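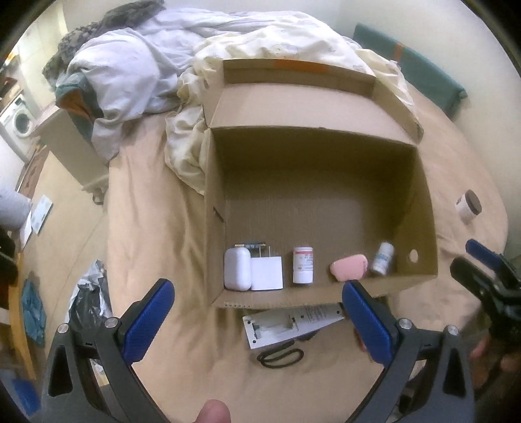

Open box with a few small items along one side

Ticket: Fake seller account using my name and profile photo
Opened by: Chibuzor Ugwu
Status: Open, waiting on Trust team

June 13, 2025
Hi again, me with the same problem as my May ticket, which got closed with the "no violation found" message. I'm opening a new one because the old one won't let me reply anymore.

Short version: somebody on Closari is pretending to be me. They copied my profile photo, my bio (typo and all!) and the first line of my shop page, and they're messaging people on my friends list offering "leftover stock" at half price. Two buyers have paid so far that I know of. One of them lost $300 and she's understandably furious, and for a while she was furious at me.

What I've tried so far:

Reported the profile with the Report button. Got the automatic reply, then nothing.
Reported it again under "pretending to be someone" instead of "scam". Same automatic reply.
Asked friends to report it too. 18 of them did, and I have screenshots from most of them.
Changed my password and turned on the login codes, in case they'd gotten into my real account. Login history only shows my phone and my laptop, so I think it's a straight copy and they never got in.
Sent a scan of my ID through the form. The form took it but I never got a confirmation email (checked spam, checked the old Wilmont address too).

The fake account blocked me, so when I click the link I get "page not available". I think that's what happened with the last ticket - whoever looked at it used the link from my side and saw nothing. My cousin can still open it fine. Please look it up by the handle in the attachment and not by my link.

Update, same day, after lunch
Got a reply from Ajayi in support, thank you! To answer the questions:

Yes, I only have one account and I've never sold under any other name. No, I never gave anybody permission to run a page for me. The payments went through Sindergate, outside your checkout, so I get that you can't refund them, but the buyers have the receipts and are happy to send them over.

Update, evening
It's still up, and it has 4 new listings since this morning. I've put a warning on my own page telling people not to pay anyone who messages them first. Could somebody at least freeze the messages on it while you're reviewing?

Reply from support
Hi Chibuzor, we found the account using the handle and have passed it to the Trust team. Messaging on it is paused during the review. Please have both buyers send their receipts by replying to this ticket's email.

Me again
Great, thank you! I've told them both, and the first receipt should be with you tonight.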